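The Room on Drandham Street

Dagim Kahsay had the keys to his uncle's apartment for 16 days before he used them. The landlord had given him until the end of May. He went on a Thursday, after his shift, with a roll of trash bags and a sandwich he ended up eating in the car.

The building had an elevator, but a sheet of paper taped to the doors said to use the stairs. His uncle had lived on the fourth floor and had been 80 years old. Dagim stopped on the third landing and looked out the window at the parking lot. Then he went up the rest of the way.

The lock stuck. He had to pull the door toward him and turn the key at the same time, and when it gave, he remembered being shown how to do that when he was nine or ten. His uncle had stood behind him and said nothing until he got it.

Inside, the air was stale and smelled of coffee. The bed was made. There was one plate in the dish rack, one cup, one fork. Dagim opened the window over the sink and stood there with the bags under his arm.

He started with the kitchen because he thought it would be easy. He threw out the bread, a bag of onions, and a carton of milk he didn't open. He filled a box with canned goods for the food pantry. In the drawer next to the stove he found rubber bands, a tape measure, takeout menus from places that had closed, and a stack of letters held together with a clothespin.

The letters were from Fasil Workneh. Dagim knew the name. Fasil and his uncle had worked the same shift at Cleltik for most of their lives, and then there had been some kind of falling-out, and after that Fasil didn't come to the house anymore. Dagim's mother used to say it was over money. His uncle used to say it was over nothing.

None of the letters had been opened.

He sat down at the kitchen table and laid them out by postmark. The first was 16 years old. The last had come in the winter. The handwriting got larger and shakier as it went along, and on the last few the address ran downhill. All of them had a phone number written on the back flap, and it was the same number every time.

He didn't open them either. He put the clothespin back on and set the stack on the windowsill. Then he did the bathroom, which took no time at all, and the hall closet, which took until dark. There were four winter coats in there. He tried on the brown one and it fit him across the shoulders, so he kept it out.

At a quarter past eight he called the number. He had expected it to be disconnected. It rang for a long time, and then a man picked up and said yes, and waited.

"Mr. Workneh, it's Dagim Kahsay," he said. "I was going through my uncle's things."

There was a radio playing on the other end. It got quieter.

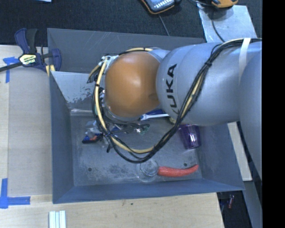 Fasil said he had heard about the funeral a week after it happened, from a cashier at Chrysikopoulos, and that he had gone home and put his groceries away and sat down with his shoes on. He said he would have come. He would have stood in the back.

"I'm sorry," Dagim said. "We didn't know how to reach you."

"He knew how," Fasil said.

Dagim looked over at the windowsill. He had thought on the stairs about what he would say if anyone asked him things, but he hadn't thought about this.

"Did he read them?" Fasil asked. "You would have seen them, if he kept them."

"He kept them," Dagim said. "They were in the kitchen, next to the stove. He had them all together."

It was true as far as it went. On the other end the old man breathed out.

"Next to the stove," he said.

"Yes."

"He was always in the kitchen. Even when his wife was alive. You couldn't get him out of there." Fasil coughed away from the phone and came back. "It was 80 dollars, you know. What we fought about. He lent it to me to fix my car and I said I paid him back and he said I didn't. I still think I paid him. I put 80 dollars in the second letter anyway."

Dagim got up and crossed the room and took the stack in his hand. He could feel which one was the second. It was a little thicker than the others.

"I don't know what he did with it," he said.

"He could have spent it. I hope he bought himself a decent meal."

They talked for a while longer. Fasil lived in Rallent now, near the bus station, with a daughter who worked nights. He was 89. He asked about the coats, of all things - there had been a brown one, he said, that the two of them picked out together on a sale day, and he had bought the same one in gray. Dagim said the brown one was hanging on the chair.

"Take it for yourself," Fasil said. "It's warm."

"I was going to."

After he hung up, he carried the bags down, three trips, and put the box of cans in the trunk. On the last trip up he closed the kitchen window and turned off the lights. He put on the coat, though it was too warm out for it, and slid the letters into the inside pocket. Then he pulled the door toward him and turned the key.

The bus station in Rallent was 72 miles away. He looked it up in the car, with the engine running, and then he called his mother to ask what she was doing on Sunday.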